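Three Small Towns for a Slow Week in Late Summer

9/6/23

When I moved to this coast I thought I had to see everything in one summer. I made a list with 15 towns and I drove to all of them, and today I remember almost nothing from that summer except the parking lots. Since then I travel in another way. I take one week at the end of August, when the families go home, and I choose a few places that are close to each other. This year the places were Colness, Cudside and Skaltari.

Colness, where the morning is the best part

Colness is a fishing town, but a small one. The boats come back early, and if you want to see the fish on the quay you should be there before seven. I slept too long on my first day and found only wet stones and a very fat seagull. On the second day I was on time. The fishermen sell what they don't send to the city, mostly mackerel and some crab, and they give you a price before you ask for it.

After this there is coffee. The bakery on the hill opens when the boats are in, and it makes a flat bread with onion that you eat hot, from the paper. I ate it each morning and did not get tired of it. The afternoon in Colness is quiet, perhaps too quiet for some visitors. The museum is closed for repairs and the beach is all stones, so bring good shoes and a book.

Cudside and its long street

From Colness the bus goes along the water and arrives in Cudside in less than an hour. Sit on the left side. The town has really only one street, and it is a long one, with workshops in the old warehouses from one end to the other. People here repair, cut, glue and paint things, and many of them leave the door open in good weather. You can look inside, and if you say hello first you are usually invited to come closer.

I am not a person who buys souvenirs, but I like very much to see where work is done. A shop window shows you the finished thing. In the back you see the shelves, the tables, the coats on their hooks, and you understand a little how the day goes in that place.

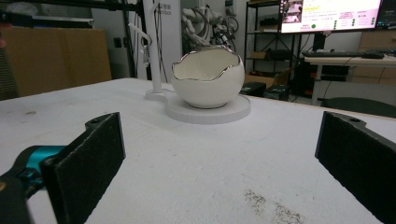 Skaltari, for those who like to walk

Skaltari is higher, and the air is different from the first minute. The path around the lake is 6 miles, mostly flat, with one steep part behind the chapel where I had to stop two times. Take water with you. There is a fountain on the map, but it was dry when I came.

In the evening everybody eats at Pascual, a dining room with almost 100 seats and a menu with only two dishes. One is lamb and the other is beans. I had the beans with smoked pepper and a piece of hard cheese on top, and I asked for more bread than is polite. Reserve before you go up, even outside of the season - the last bus down leaves early, and there is no other kitchen open in the village.

Before you go

The hotels in Colness are small and several close in the middle of September. Cudside has rooms above the workshops, simple and clean, but the street wakes up early and so will you. In Skaltari I stayed on a farm with a very loud rooster. Bring cash for the bus, in coins if you have them. The drivers don't like to change large bills, and they will tell you so.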